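Casaco comprido Namer Valberg, para frio seco e vento moderado

Referência 635. Linha de inverno. Disponível em preto, cinza-ardósia e verde-musgo.

O Valberg é um casaco comprido de corte direito, destinado ao uso urbano em dias de inverno sem chuva persistente. O comprimento fica acima do joelho nos tamanhos XS a L e ao nível do joelho nos tamanhos XL e XXL. Pode vestir-se sobre camisa e camisola de malha média sem mudar de tamanho. Quem pretenda usar por baixo um colete acolchoado deve escolher o tamanho seguinte.

Tecido exterior

Sarja de lã cardada com poliamida, 400 g/m², feltragem ligeira na face exterior. A poliamida foi introduzida na trama para reduzir o desgaste nos punhos e na zona de contacto com a alça da mala. O tecido é fornecido pela tecelagem Cerau, que também faz o tingimento em peça. Entre lotes de tingimento podem ocorrer pequenas diferenças de tom, mais evidentes no verde-musgo. Não recomendamos combinar peças compradas em épocas diferentes.

O acabamento repelente é isento de compostos fluorados. Resiste a chuviscos e a neve seca. Não é uma membrana impermeável e as costuras não são seladas.

Forro e enchimento

Forro integral em viscose nas costas e nos dianteiros, cetim nas mangas. Entre o forro e a sarja há uma camada de fibra de poliéster de 40 g/m², limitada ao tronco. As mangas não têm enchimento, para não aumentar o volume na cava. A camada está fixada à costura dos ombros e à costura lateral e não é amovível. 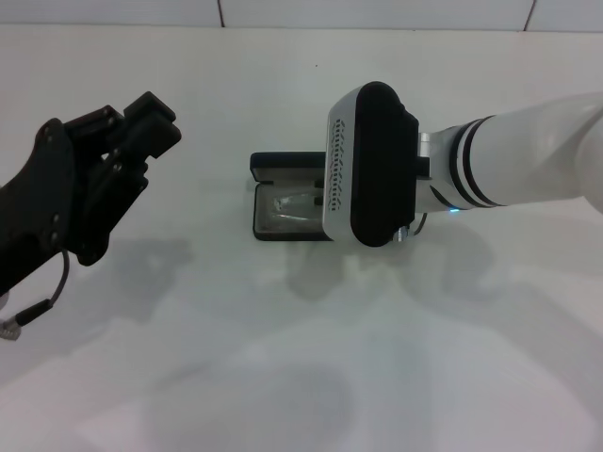 A gola é de banda alta, com pé interior em malha polar e fecho por botão oculto. Levantada, cobre o pescoço até à linha do maxilar; dobrada, assenta sobre a lapela sem necessidade de ferro. Os punhos levam duas tiras pretas de malha canelada, separadas por uma faixa do tecido exterior. A tira interior ajusta ao pulso e a exterior remata a manga. Os dois elementos são cosidos em separado e podem ser substituídos um sem o outro na assistência.

Fechos e bolsos

Carcela dupla com fecho de correr bidirecional e botões de corozo. O fecho abre de baixo para cima até à altura da anca, o que facilita sentar-se no carro ou no comboio sem desapertar o casaco. São 5 bolsos no total: dois laterais com forro em flanela, dois interiores e um bolso de peito com pala. O bolso interior esquerdo tem fecho e comporta passaporte e cartão de embarque dobrado. Os bolsos laterais ficam inclinados para a frente e não devem ser carregados com objetos pesados, que deformam a linha da bainha.

Condições de utilização

Em marcha moderada, com uma camisola por baixo, o Valberg é adequado a temperaturas entre os 8 °C positivos e os 2 °C negativos, com vento fraco a moderado. Parado, o limite inferior sobe alguns graus, consoante a pessoa. Para viagens a zonas de inverno continental, com frio intenso e neve acumulada, indicamos o modelo El Ouafi, com enchimento de penas e capuz. Para uma estadia curta numa cidade de clima ameno, onde as manhãs são frias e as tardes não, o Valberg é suficiente e ocupa menos espaço na mala.

O casaco não tem capuz. Existe um capuz avulso na mesma sarja, que se prende sob a gola com molas de pressão. Vende-se em separado e só nas cores preto e cinza-ardósia.

Tamanhos

As medidas são tiradas com a peça fechada e pousada, sem esticar.
XS: peito 49 cm, manga 61 cm, costas 90 cm
S: peito 52 cm, manga 62 cm, costas 92 cm
M: peito 55 cm, manga 63 cm, costas 94 cm
L: peito 58 cm, manga 64 cm, costas 96 cm
XL: peito 61 cm, manga 65 cm, costas 99 cm
XXL: peito 64 cm, manga 66 cm, costas 101 cm

A modelagem é de Fenna Michiels e foi revista em abril. Em relação à versão anterior, a cava desceu 1 cm e a racha traseira foi alongada. Os clientes que já possuem a versão anterior podem manter o mesmo tamanho.

Manutenção

Escovar a seco após o uso, no sentido do pelo. Pendurar em cabide largo. Limpeza profissional a seco, no máximo duas vezes por época. Não lavar à máquina e não usar secador. Se o casaco apanhar chuva, deixar secar à temperatura ambiente, longe de radiadores, com os bolsos vazios e a gola levantada. Os vincos de mala desaparecem normalmente após uma noite pendurado; se persistirem, aplicar vapor pelo lado do forro.

É normal a formação de borbotos nos primeiros meses, sobretudo debaixo dos braços. Retirar com pente próprio, sem lâmina.

Conteúdo da embalagem

Casaco, capa de tecido para armazenamento, dois botões de reserva e amostra de fio para reparação.

Reparações

Substituição de punhos, forro de bolso e cursor do fecho na oficina própria. Os pedidos são recebidos por Wendelin Frei através do formulário de assistência, com indicação da referência e do tamanho. A peça deve ser enviada limpa. O orçamento é comunicado antes de qualquer intervenção.

Ficha atualizada em 13 de novembro de 2018.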